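Kirnico SPE Cartridge Recovery Data, README

Last update: August 26, 2018

What is in this folder

The folder holds recovery results for solid phase extraction cartridges used on river and tap water. There are 3,692 rows, one row for each cartridge run. The work was done in the water laboratory at Gulley, and the second reading of each extract was done at Zurier.

Files

recovery.csv is the main table
lots.csv gives the sorbent lot for each cartridge
blanks.csv has the blank runs, please read it before you use the low values

Columns in recovery.csv

run_id: text, unique
sorbent: C18, HLB type or mixed mode
load_ml: volume of sample loaded, in millilitres
flow: loading flow in mL per minute, never more than 5
elution: solvent name, written in small letters
recovery_pct: recovery of the spiked compound, in per cent
colour: colour of the extract as the analyst has written it

Known problems

The first 40 rows were made with an older vacuum manifold from Kamata and the flow was not stable. I kept them, but they have the flag "old" and I would not mix them with the others. In 8 rows the elution solvent is missing. An empty cell means not recorded, it does not mean zero.
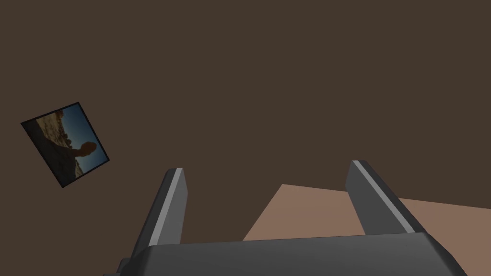
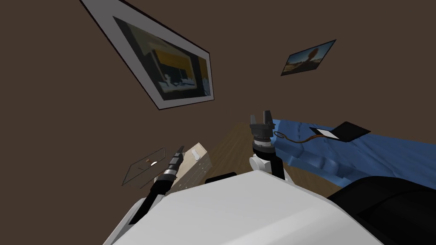

Recovery should be plotted separately for each sorbent, as the three types behave very differently with acidic compounds. The default plot colours were hard to read when printed, so I changed them. Mixed mode is now a dark brown close to the wall in both renders, and HLB type is the mustard yellow of the band in the larger framed picture in the second one. C18 stays black. If you change the palette, please change also the legend file.

Licence and corrections

The data are free to use with a mention of Kirnico. Corrections are collected until the end of September, and please include the run_id with each one.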